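Lurville Children's Science Center
Reading Room: How Machines Learn
For readers ages 8 to 11

How Does a Robot Learn to Pick Things Up?

When you were a baby, you could not use a spoon. You watched people eat, you tried it yourself, and your hands slowly learned what to do. A robot must also learn, and one way it learns is from examples.

What is an example?

An example is a record of a job from start to finish. Suppose the job is to pick up a spoon and put it in a cup. A person does the job while a camera records it. The recording is one example. The person then moves the spoon to a new spot and does the job again.

One example is not enough. A robot that has seen a spoon in only one place may reach for that same place every time. At the Center, our learners begin with 100 examples of each job. Harder jobs need 200.

Who makes the examples?

People do. At our Grerkudwood workshop, a team of seven collectors is led by Shigeru Chiba. Each collector holds a tool called a gripper. It has two fingers that open and close, much like your thumb and first finger when you pinch. A camera on the tool records what is in front of the fingers.

The collectors work in ordinary homes as well as in the workshop. Homes have carved furniture, boxes on the floor, shadows and wrinkled cloth. A robot that will help in a home needs examples from such places.
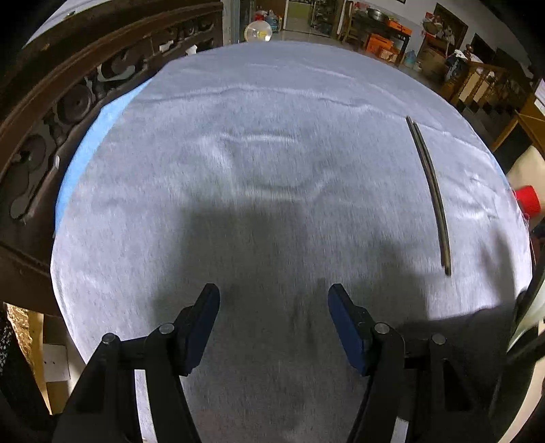 Two slender metallic sticks lie on a gray cloth, with the gripper's fingers open in front of them.

Why are thin objects hard?

Try this at your desk. Lay two pencils side by side so that they almost touch. Now pick up only one, using your thumb and first finger. Did the other one move? A robot meets the same problem. It must learn where to put each finger and when to close them.

What happens to the mistakes?

Collectors sometimes drop things. Each recording is checked by a second person, who marks whether the job was finished. In one set from our Butness program, 70 recordings were kept and the rest were done again.

Words to know

Collector: a person who records examples.
Example: a record of a job from start to finish.
Gripper: a tool with fingers that open and close.

Page reviewed 04/06/2018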